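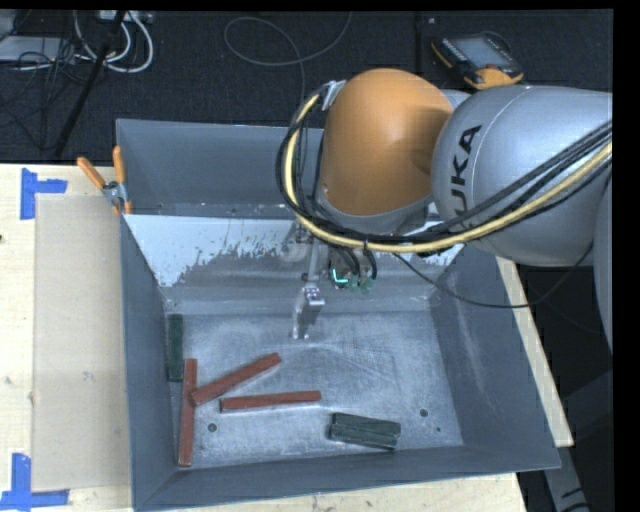 Capítulo 8
Caixas, cestos e bancadas: a arrumação das peças pequenas

Neste capítulo vamos estudar os recipientes abertos que se usam numa oficina para guardar, separar e servir peças pequenas. O leitor já conhece, do capítulo anterior, as estantes e os armários fechados. Agora descemos ao nível da mão, ao que fica em cima do tampo e que se toca muitas vezes por dia.

No fim do capítulo o estudante deve saber escolher a forma de uma caixa conforme as peças que ela vai receber, colocar a caixa no lugar certo da bancada e reconhecer os sinais de desgaste na chapa.

8.1 A forma da caixa

Uma caixa de paredes direitas aproveita bem o espaço e encosta sem folga à caixa vizinha. Tem, porém, um defeito conhecido: as últimas peças ficam nos cantos e é difícil apanhá-las. Nas caixas de paredes inclinadas a peça tende a descer para o fundo, onde se vê melhor e se agarra com menos esforço. Quanto maior a inclinação, menor o volume útil para a mesma abertura. O projetista tem de escolher entre estas duas vantagens, e a escolha depende sobretudo do peso e do atrito das peças.

Chamamos cavidade principal à parte da caixa onde se trabalha. Muitas caixas de chapa têm também um segundo compartimento, atrás da cavidade principal. Na oficina da escola de Rundside, esse compartimento serve para as peças rejeitadas, que assim não voltam a misturar-se com as boas.

8.2 A chapa e a sua superfície

A chapa metálica é resistente, limpa-se com facilidade e suporta pancadas que partiriam um recipiente de plástico rígido. A superfície, pelo contrário, sofre. Quando uma camada clara de tinta ou de outro revestimento começa a soltar-se, aparece primeiro um bordo irregular, em lascas, e depois o metal nu. Numa caixa de parafusos isto é apenas feio. Numa caixa de peças polidas ou pintadas, as lascas são um problema sério, pois agarram-se à superfície das peças e só se descobrem na montagem.

O aluno deve passar um pano claro no fundo da caixa vazia e observar o que fica no pano. É um ensaio simples, mas na nossa experiência é suficiente para decidir se a caixa continua em serviço.

8.3 O tampo

Sobre um tampo de madeira a caixa metálica faz menos ruído e escorrega menos do que sobre aço. A madeira clara tem ainda a vantagem do contraste: uma peça escura que salta da caixa encontra-se logo. Se o chão for escuro, a mesma peça caída no chão pode perder-se — e por isso convém deixar uma margem livre entre a caixa e a borda da bancada.

Para uma bancada de 900 mm de profundidade, a oficina de Tultska recomenda colocar a caixa no terço da frente. O terço de trás fica para as ferramentas que se usam pouco.

Antes de continuar

Escolha duas caixas da sua oficina, uma de paredes direitas e outra de paredes inclinadas, e encha-as com a mesma quantidade de peças. Retire as peças uma a uma, sem inclinar a caixa, e anote em que momento a tarefa se torna mais difícil. Guarde as notas, que serão usadas na secção 8.4, dedicada à separação por tamanhos.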